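Subject: Re: [chores-and-machines] Table reset, is this one solved?
From: Jolene Bolger
To: chores-and-machines list

Kanako Fujimoto wrote:

> Hi all,
> I think we should cross table tidying off the "not yet" list. The
> people at Hevlow tell me their arm has done 400 resets of a reading
> room table, and the Zonura demo looked just as good to me. Mouse goes
> back on its mat, books stay put, done. Can anyone name a part of
> this job that is still hard?
> Kanako

Kanako, I'll have a go.

First, I don't doubt the 400. I doubt what's being counted. In 2006 I was looking after a parts counter at Shibata, and we were told a machine would be putting the small tools back on the bench by Christmas. It could put back one wrench, if the wrench was lying where the salesman had put it. We kept the brochure and sent back the machine.

So let's take your job in pieces, easiest first.

1. The mouse on its mat. Fine, I'll mostly give you this one. It's one smooth little object on a mat a good deal darker than the table, with clear wood in front of it. If a machine can't manage that in a bright room it should go home.
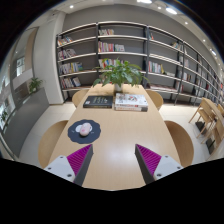

2. The mouse off its mat. Now it's lying at an angle on the bare table and the mat is over near the edge. A person sees two things that belong together and fixes it without breaking stride. The machine has to be told they belong together, and it has to know which way round the mouse goes. Did Hevlow's 400 start from a mess somebody made, or from the same spot every time? 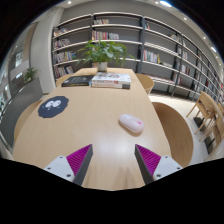 I asked Mernix much the same thing in October and got back a very nice letter about their roadmap. They did say a reset takes their unit up to 135 seconds, from a start they had chosen. My nephew is 4 and he's quicker, though he wants paying in crackers.

Then there's the squeeze. Two ribbed fingers on a rounded shell is a decent match, and I can believe the hold is good. Letting go is where I'd watch. You want the mouse left straight, the mat left flat, and no button pressed on the way out. A demo that cuts as soon as the fingers close has told me about picking things up and very little about tidying.

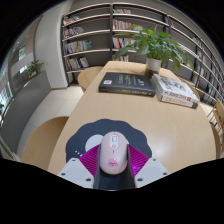

And you skipped over the books. "Books stay put" is doing a lot of work in your message. In a reading room the books are the job. Somebody has to decide which ones go back to the shelf, find the gap, and slide a thick one in beside a row that's leaning. The plant needs water as well, and chairs need pushing in. I haven't seen any of that from either outfit.

I'd be happy to move "put one known object on one known mat" to the "yes, slowly" list. Table tidying stays where it is until I see a run with a start picked by a stranger, no cuts, and the failures left in. If Hevlow will do that on a Saturday I'll drive over and make the mess myself.

Could you ask them how many tries it took to get the 400?

Jolene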